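Search reviews Go Popular: drawer dividers, lids

The Trokadari white bin, after 13 months of being leaned on
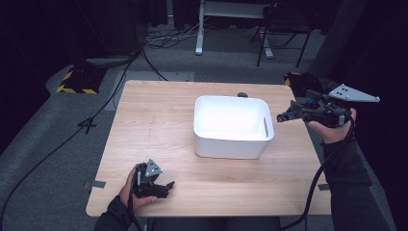
The Trokadari on the table, slot handle at the right.

I bought three of these to bring order to a hall closet. The closet declined, but the bins have done well for themselves.

It's a white plastic box with rounded corners and no lid. Trokadari will sell you a lid separately, in a white that doesn't match. The rounded corners are kind to shins and useless for anything square, so my stack of envelopes sits in there like a guest who wasn't offered a chair.

The slot handle in the end wall fits four of my fingers, provided I've taken my ring off. Loaded with paperbacks, the bin bows a little when lifted and then forgives you. Mine has yellowed on one side from a September on the windowsill. Dish soap did nothing for it.

Against the Cikport I had before, it's stiffer and duller. I'd buy it again, with a sigh. Four stars, one withheld over the lid.

Quentin Gilbert

Comments (3)

Clotilde Tessier: Mine holds 54 spools of thread. No complaints.

Igor Šimko: Does it nest?

Marcelle Rolland: It nests. Getting them apart again is a job for two people.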